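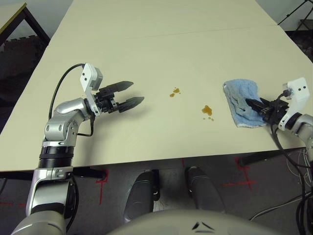

Café entornado em mesa clara - como evitam que manche?

guadalupe_ayala
Tenho uma mesa grande de tampo creme, acabamento mate, comprada em segunda mão a um escritório da Pratgate que fechou. Uso-a para trabalhar e para comer. Com o chá não tenho problemas, mas o café deixa sempre uma auréola amarelada se fico mais de meia hora sem limpar. Já experimentei detergente da loiça e bicarbonato em pasta. O bicarbonato tirou a cor mas deixou uma zona mais brilhante. Há maneira de recuperar o mate?

2 gostos

tampo_velho
O brilho é do bicarbonato, que é abrasivo. Num acabamento mate isso já não volta atrás sem refazer a superfície. Para a próxima, pano de microfibras com água morna e uma gota de detergente neutro, sem esfregar em círculos.

EmilianoHuerta
Discordo em parte. Tive o mesmo numa secretária da Skallbridge e disfarcei com uma esponja de melamina passada na mesa toda, muito ao de leve. Ficou uniforme. Levei uma tarde inteira.

6 gostos

tampo_velho
A melamina também é abrasiva. Ficou uniforme porque gastaste tudo por igual. Daqui a um ano essa mesa mancha com qualquer coisa.

EmilianoHuerta
Fiz isso em agosto e até agora não manchou. E bebo café lá todos os dias.

rita.m
Depende do material. Se for madeira pintada, a melamina come a tinta. Guadalupe, sabes de que é o tampo?

guadalupe_ayala
Não sei. Por baixo está forrado e não quero arrancar nada. Na junção das tábuas parece haver uma camada fina por cima, mas não percebo se é tinta ou outra coisa.

rita.m
Então experimenta primeiro num canto que fique encostado à parede. Álcool num cotonete - se vier cor, é tinta e não mexas mais.

caneca_lascada
Eu pus uma base de secretária grande e deixei de pensar no assunto.

2 gostos

guadalupe_ayala
Fiz o teste do cotonete e não veio cor nenhuma. Vou tentar a esponja só à volta da zona brilhante e depois digo como ficou.

741 visualizações
Partilhar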